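Wudham Beach

Wudham Beach is a public beach on the north side of Imutard Bay, below the town of Wudham. It is 878 yards long and faces southwest.

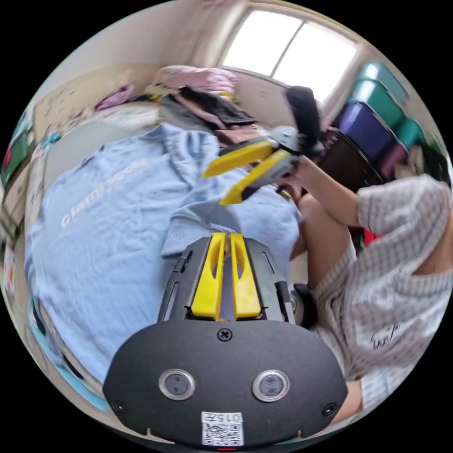 The eastern third of the beach has been clothing-optional since the late 1970s. The rest is an ordinary family beach with lifeguards in summer. The two parts are divided by Anozie Rock, a low sandstone ledge that can be walked around at low tide and climbed over at most other times.

Geography

The beach lies between Omari Point to the east and the mouth of Wudham Creek to the west. Low bluffs stand behind it for most of its length and block the wind from the north, so the sand at their foot is often warmer than the open beach. The sand is coarse and tan near the creek and finer toward Omari Point. Winter storms strip much of it away and leave a band of cobbles, which is usually covered again by May.

The creek closes off behind a sandbar in dry years. When it is open, the water near its mouth is brown and swimmers tend to stay away from it.

History

The land above the beach was part of a dairy ranch until 1931, when the owners sold the bluff and the shore to the county. A dirt road was cut down to the creek mouth the same year. Fishing was the main use at first, and a small pier stood at the western end until a storm took it in 1953. A few of the pilings still show at very low tides.

Nude sunbathing at the eastern end is first mentioned in county records in 1968, in a complaint from a landowner on Omari Point. Deputies wrote citations there through the early 1970s. In 1978 the county stopped enforcing its ordinance east of Anozie Rock, although the wording of the ordinance was left alone. The arrangement stayed informal for decades.

Femi Sani, a local historian, has written that the rock became the boundary by habit. Deputies parked at the creek and seldom walked past it, and bathers learned where they would be left in peace. Sani's book on the bay, "The Creek Road," also gives an account of the pier and the ranch.

A proposal to end the arrangement came before the county in August 2004, after the blufftop campground was enlarged and some campers objected to the view from the new sites. It was dropped the next spring. The campground planted a cypress hedge along the edge instead, and two of the sites were closed. On 10/24/19 the county adopted a revised beach ordinance that names the area east of Anozie Rock as clothing-optional and requires signs at the rock and at the top of the stairs. The change had been drafted by Rania Chidiac, then the county's parks planner.

Access

The main entrance is at the creek mouth, where there is a paved lot with 113 spaces, restrooms, and outdoor showers. A fee is charged from Memorial Day to the end of September. The lot fills by late morning on hot weekends, and parking on the creek road is not allowed.

The eastern end is reached by walking along the beach from the lot or by the Omari Stairs, a flight of 121 steps down from the campground road. There are a few roadside spaces at the top. The stairs were rebuilt in concrete after the old wooden ones washed out at the bottom, and the lowest steps can be slick with algae. There are no restrooms or drinking water east of the rock.

Rules and use

Dogs are allowed on a leash west of the old pier site and are not permitted elsewhere. Fires and glass containers are banned on the whole beach. In the clothing-optional area, photography of other people without their consent is prohibited, and clothing must be worn on the stairs and west of Anozie Rock. Surfing is most common off Omari Point in fall, when the swell comes from the south.

Lifeguards staff 3 towers in summer, all of them on the western part. The water is cold for most of the year, and rip currents form on both sides of the rock - warning flags are flown from the nearest tower when they are strong.

Wildlife

Harbor seals haul out on the reef at Omari Point, and the last stretch of sand below it is roped off during the pupping season in spring. Snowy plovers winter near the creek mouth. Leopard sharks, which are harmless to swimmers, gather in the shallows in late summer and can be seen from the bluff on calm mornings.

See also

Imutard Bay
Omari Point
Wudham Creek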